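Preguntas frecuentes sobre Plotine
Última actualización: 28 de junio de 2018

Desde que colgamos los primeros resultados me llegan casi siempre las mismas dudas, así que las voy juntando en esta página. Si falta la tuya, escríbeme y la añado (tardo, pero contesto).

¿Qué es Plotine, en dos palabras?
Un método para que dos brazos aprendan tareas de mesa a partir de demostraciones. Lo que cambia respecto a nuestro trabajo anterior, Dridex, es que ya no aprendemos una política por brazo: hay una sola, y decide qué hace cada lado a la vez. Parece un detalle, ¡y me costó medio año!

¿Con cuántas demostraciones se entrena?
Con 1.257. Grabamos más, pero quité las repetidas y las que tenían los relojes desincronizados. Para el modelo de comparación usamos 1.000, elegidas al azar de ese mismo conjunto.

¿Por qué trabajáis dentro de una cabina de tela negra?
Por la luz, sobre todo. Antes teníamos la mesa junto a la ventana y el modelo de la mañana no servía por la tarde, un desastre. Con la tela el fondo se queda quieto y aprendemos de los objetos, que es lo que queremos.

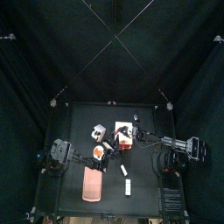
Los dos brazos en la mesa, con la pinza derecha junto a la parte alta de la caja blanca y roja.

¿Qué objetos usáis?
Cosas de cocina, bloques, cajitas, alguna fruta... Me gusta que haya formas y tamaños muy distintos, y que la mesa esté llena. Con un solo objeto en el centro casi cualquier método queda bien en la tabla de resultados, y luego pones un plato al lado y se viene todo abajo.

¿Los dos brazos tienen que moverse siempre a la vez?
No, y esta es mi parte favorita. La política puede dejar uno esperando, abierto y sin nada, mientras el otro lleva una pieza. En Dridex eso lo programaba yo a mano con turnos (qué horror de código, lo tengo guardado como advertencia).

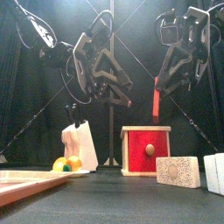
Merike Lepik me escribió que lo de la espera no le convencía: según ella, un brazo parado puede ser simple falta de datos, y habría que comparar con demostraciones en las que ese brazo sí trabaja. Tiene razón, y en abril empezamos justo esa prueba. Todavía no tengo números que me atreva a publicar.

¿Funciona con objetos que no ha visto?
A medias. Si el objeto nuevo se parece en tamaño a alguno conocido, suele agarrarlo bien. Con cosas blandas o muy planas falla bastante más, y ahí no voy a prometer nada.

¿Puedo usar el código?
Sí, está en el repositorio de Nandden, junto con los pesos. La herramienta de anotación se llama Dzene y va aparte; las dudas sobre ella, mejor a Elīna Laur, que yo solo sé romperla.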